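Robots and the toy box, Sunday night

Quick one, kettle's on. Spent most of the afternoon picking bits of board game out from under the sofa and thinking, right, where's my robot then. We were promised robots. My sister in Hadilwood reckons 4 years. I say longer. Much longer.

Been reading up a bit, mostly simulator stuff, where the whole job is practised on a computer before anyone lets it near a real kitchen. Pick up a die. Doesn't sound like much of a chore does it. But tidying is just that, over and over, small thing after small thing.
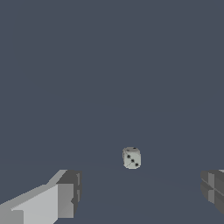 Rehema Khaemba from work isn't impressed. Her test is the sock drawer. Pairs, inside out ones, the lot. Mine is the games cupboard, 6 boxes and not one with all its peices in. A person does it half asleep. A machine has to find the thing, get to it, close on it without sending it across the floor, then do it again roughly 200 times. Then the cat walks through.

Shop floors are a bit different I think, same part, same place, all day long. Fair enough, machines have been at that for years. My living room is never teh same place twice.

So no, not yet. Would I have one? Yes, tomorrow, if it did under the sofa and didn't cost more than the car. Anyway, still can't find the egg timer from the word game. Off to look behind the radiator.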